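Interior Finishes for Small Spaces
Course handout, unit 3: planks, metal profile and marble pattern
Prepared by Maite Soler for the evening group, Grarkberg

Before the Saturday class, please read these notes one time with a pencil. Omar Yammine will open the sample room at Vallejo and he will ask each of you to speak for two minutes, so bring your own words.

1. The whitewashed plank

A whitewashed finish is thin. The color stays partly in the grain and partly on top of it, and the wood tone comes through. For this reason two boards from the same can of paint are never the same. When you present a pale pink or peach board to a client, show at least three boards together. One small sample gives a wrong idea.

Worn patches and scratches are part of this look. A client who wants a clean and even wall should choose a solid paint, and you must say this early.

2. Direction of the boards

Vertical boards make a low wall look higher. Diagonal boards bring movement, but they also bring more waste in the cutting, and the corner needs more attention. Where a vertical wall meets a diagonal one, the eye goes directly to the joint. In my opinion one direction should stay calm – normally the back wall – and the sides may be more lively.
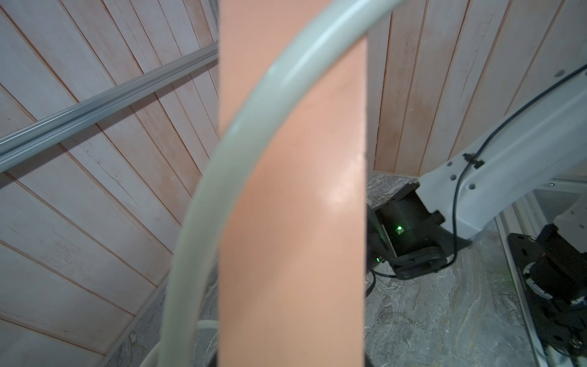
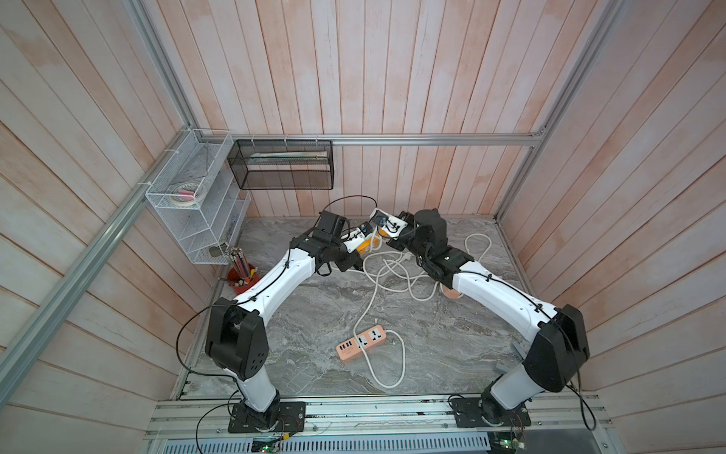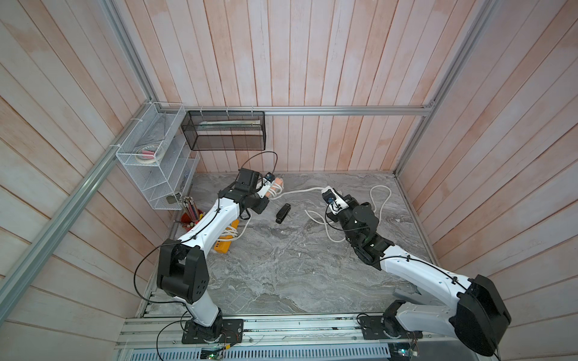

Pale pinkish planks, aluminum rails, gray marble pattern.

3. Metal next to wood

Aluminum profile is cold in color and its lines are very exact. Beside a worn plank it makes the plank look softer. Please observe where the light falls on the channels of the profile, as they give a thin shadow line which you should include in your drawing. Beginners often draw the profile as a flat gray band and the result is poor.

4. The marble pattern

Gray veins go well with pink tones if the gray is not too blue. Put both samples side by side under the same lamp, and look again in the daylight. The size of the veins also matters. In a small space a very large vein can look like a stain.

5. Exercise

Draw one corner with two plank directions, one metal rail and one marble-patterned surface. Use the scale 1:15. Write 200 words about the order in which a visitor will notice the materials. You may use the Clurkumia color cards or mix the tones by yourself, but note the proportions on the back of the sheet.

Corrections are given in the same room, after the break. Keep your first sketch, also if you do not like it.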